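About Clerlow Community Laundry

Clerlow Community Laundry is a not-for-profit laundry and household skills centre serving residents of Temside and the neighbouring district of Flenach. It was established 22 years ago to provide clean clothing and bed linen to people without a washing machine at home. The organisation now has 7 employees and handles 2,000 loads a year.

Our work falls into two areas. The wash service accepts clothing, towels, bedding and soft furnishings from households, boarding houses and local care providers. The learning program teaches the ordinary routines of laundry – sorting, loading, choosing a cycle, drying and folding – to adults who are setting up a home for the first time or returning to independent living.

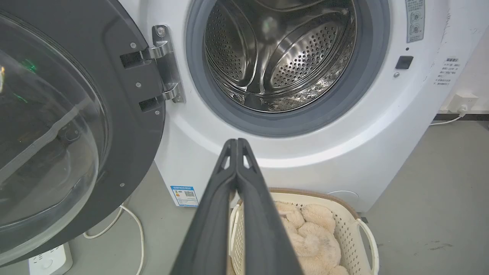
Front-loading machines were chosen for the Temside premises when the laundry moved there from its original rooms in Flenach. They use less water than the top loaders they replaced, and a person who is seated can reach them comfortably. Doors are left open between loads so that the drum and seal can air, and each seal is wiped by hand at the end of the day. Lint filters are cleared weekly.

Participants in the learning program begin with a single small load. They are shown how to check pockets, close zippers and look over the drum before anything goes in. Care labels are covered in the second session, together with the measuring of detergent, which new participants tend to overestimate.

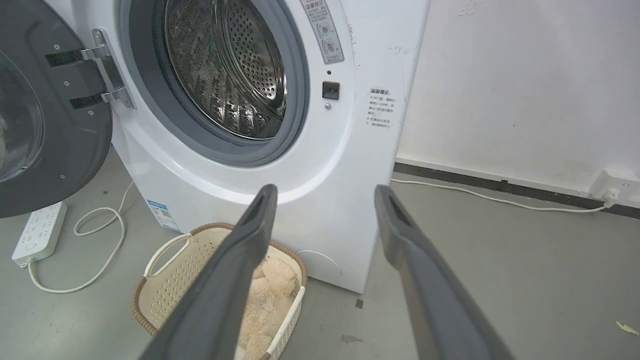

The wash service also accepts items that many households are unsure how to clean, among them cushion covers, bath mats and children's toys. Each is checked for loose seams and for parts that should not be washed. A plush toy, such as the beige one in the basket by the machine, is handled on its own terms: it is given a gentle cycle in cool water and dried without high heat. Items that cannot be washed safely are returned with a note of explanation.

Baskets are allocated one to a household and are never shared within a load. This practice was introduced under the Bălan bequest, which continues to pay for baskets, shelving and the repair of machines.
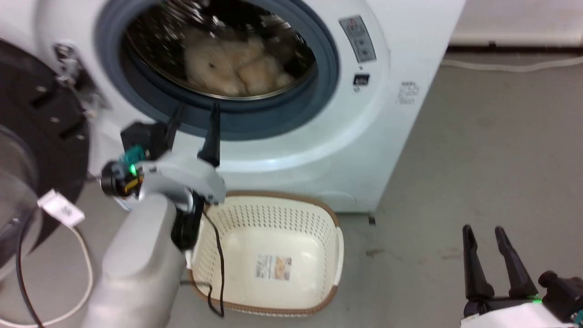
Careful loading remains the foundation of everything taught at the laundry. Overfilling leaves detergent in the fabric and places strain on the machine. Participants are asked to empty the basket completely and to settle the load low in the drum, as with the fluffy beige pile resting there with the door still open. They then run a hand along the seal for stray socks before the door is closed.

The laundry is open from 8 a.m. to 4 p.m. and closes for 2 weeks in January for maintenance. Enquiries about the wash service or the learning program may be made at the front counter in Temside. Referrals from health and housing agencies are welcome throughout the year.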